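# The new starter on bench 6

Some time in January the arm arrived at the Sikthorpe workshop, and with it an email from Svend Damgaard promising that nothing would change. I have worked for Svend long enough to start tidying my desk when he says that.

We do kitting. Small parts go into small trays, trays go into boxes, boxes go to people who ring up and say there's a screw missing. In a good week we get through 3,290 trays. Grethe Hjaltested has been doing it the longest and can tell a short tray by the rattle, a skill that appears on no job description I've ever been shown.

The arm spends its days learning to pick things up. Auður Fogh looks after it, and has the patience of someone training a very expensive puppy. She picks awkward little objects for it, as anything easy tells her nothing, and chess pieces are about as awkward as they come. A pawn is mostly slope. A knight is worse.

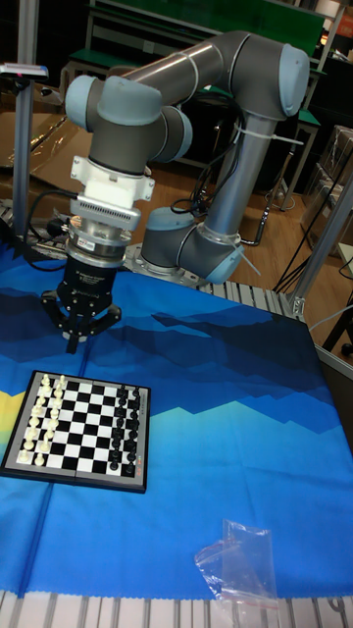

What has changed so far is the talking. We used to moan about the radio and the parking. Now the tea break is all grip force and whose bench goes next, and Gunnlaugur has started saying "cycle time" at home, to his wife, about the washing up.

Grethe was asked to write down how she does the trays so that Auður could use it. She got to four pages and stopped, because she'd found two things she does for no reason and one she does differently each time. She was quite put out. She also wanted to know if writing it down came with more money — Svend is looking into that.

My own job is now partly "exceptions", meaning whatever the arm won't be given. Bent clips, mostly, and the foam inserts that stick together. I asked if there'd be a training course for exceptions and was told I'd been doing them for years.

Grethe has asked for the bench nearest the heater if they move us round. So have I.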